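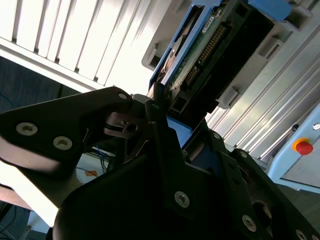
When does the Cuvbridge library reopen? The front doors open again Jul 9, 2022 at 8 in the morning, with the kids' room and the main desk running and the upstairs stacks still closed.

That's later than the town first said. Work on the roof was meant to wrap in May, then the rain came through the tarp over the reading room and soaked the carpet a second time. Carpet is gone now. Bare floor for the summer, new stuff in the fall if the money holds.

Short version for people in a rush: books yes, computers some, meeting rooms no. Parking in back only, the front lot is still fenced off. Use the Raju Street entrance if you have a stroller or a wheelchair, the ramp out front isn't finished.

The water got in over one long night in the spring. By morning it was through the ceiling tiles above local history and running down the end of the shelves. Staff pulled what they could. The final count of damaged items is 3139, mostly paperbacks and older magazines, plus a run of bound newspapers that has gone out to be freeze dried. No word yet on how many of those come back readable.

The map drawers were fine. So was the piano, which had been moved for tuning.
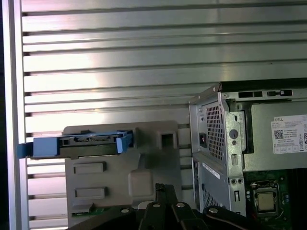

Do I owe fines on books I've had out since the closing? All late fees from the closed months are wiped, and you dont need to call or fill anything out. Just bring the books back. The drop box on the Raju Street side is open again and gets emptied twice a day.

Holds are a different story. Anything that was waiting on the pickup shelf went back into the system, so if you had a hold in before the storm you will need to place it again. The catalog is back up and it's accurate as of this week, the desk says, apart from local history. Library cards that ran out while the building was shut are good through the end of the year.

The branch van at Flitari keeps its current hours for now. It was put on as a stopgap and turned out busy, mostly retirees and parents with small kids, and people out that way have asked to keep it. The town will look at the cost in the fall. The van carries large print, picture books, new fiction and a box of DVDs. No printing on board, though plenty of people ask.

Money next. Insurance covers the roof and most of the ceiling, minus the deductible. It does not cover the carpet, and it pays for the books at a used price, well short of what it costs to replace them. The friends group is trying to close some of that gap with a book sale on the side lawn, 70 tables, rain or shine. Bag of books for $8 in the last hour. Bring your own bag. 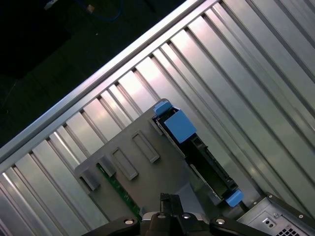
Tables can still be reserved, and the group would like a few more hands for setup, which starts early and involves a lot of lifting. Sign up sheet is at the town hall counter. Donated books are welcome up to the evening before, but please no textbooks, no encyclopedias and nothing that has been sitting in a damp basement. They have had enough of that already.

Food from the Areo bakery on the corner, coffee too. Cash is easiest.

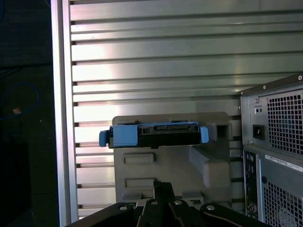
Public computers will be short for a while. The library had 20 before the storm and 8 will be on when the doors open, all in the old periodicals corner, with a one hour limit when people are waiting. Printing is back at the same price per page. Files that patrons left saved on the old machines shouldn't be counted on. A hard drive can look perfectly fine and still not give anything back, so if you have a resume or tax forms on a thumb drive at home, bring that. Staff can help you get set up with email storage if you ask at the desk. Wifi reaches the lawn and the back lot and stays on after closing.

Story time returns the first full week, same morning slot, in the kids' room. The knitting group and the chess club are meeting at town hall untill the meeting rooms are done. Tax help is finished for the season. The passport desk is not back and no date has been set for it.

Summer reading logs can be picked up at the main desk or off the van. Any kid who started a log at school can keep using that one.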